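Print this page | E-mail this page

A Bench of Her Own: an afternoon with Ida Stüber

I had been promising myself a visit to Ida Stüber's workshop since before the holidays, and I finally made it over in January (with cookies, which I recommend as a way of getting a tinkerer to talk). She rents the back half of an old print shop in Forkham and fixes whatever people carry through the door: radios, lamps, sewing machine motors, once a talking bear. Wetby is the name on the door. I asked if it meant anything and she laughed for a good long while.

"It was the name of my first boat," she said. "It sank. I still liked the name!"

You have to give your eyes a minute when you step in. Ida likes it dark. She says she sees solder joints and tiny indicator lights far better that way, and that bright overhead lights give her a headache by lunch. I bumped into two things before I found a stool, and she told me everyone does.

The worktop is dark teal, and I loved it right away. She painted it herself when she moved in and had more than half a can left over, so the shelf in the hallway is teal too, and so is the mailbox.

"People ask me when I'm going to clean it," she said, running a finger along the top. "I do clean it! I clean it at the end of a job. Then I start the next job and it's all specks again in 30 minutes. Wire ends, dust, bits of who knows what."

We talked about wires for a long time, longer than I'd planned. Ida keeps the thin white ones within reach and lets them hang, and her friend Teun Van Dijk, who has the bench on the other side of the wall, winds his onto cardboard and labels every one. They have been arguing over this for years. "Teun has a beautiful drawer," she told me. "I have the wire in my hand already."

The big black machine with the curved slats across its front is what most visitors ask about, and she's a little tired of the question, so I'll just say that it was there when she got the keys, it weighs far too much to move, and she has arranged her whole working life to fit in front of it. 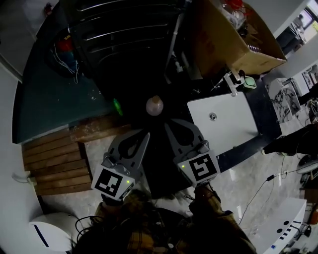 What comes through the door

Ida logged 144 repairs last year, and she was proud of that, with everything being so odd and people leaving things on the step and waving through the glass. The hardest was a Favovska radio that belonged to Ineke Visser's father. It took 35 evenings, on and off.

"I nearly gave up on it," she said. "Then Ineke called to ask how it was doing, like it was in the hospital, and I couldn't."

I wanted to know what she does when she's stuck. She walks to the canal, she said, and if that doesn't work she puts the thing in a box and starts on something easy, like a lamp. She likes lamps. Nothing in a lamp is hiding from you.

Anyone with something broken can drop it off in the mornings. Leave a note with your name and what it used to do!

Posted 12 February 2021

Print this page | E-mail this page

Contact | Copyright Forkham Neighbors | Back to top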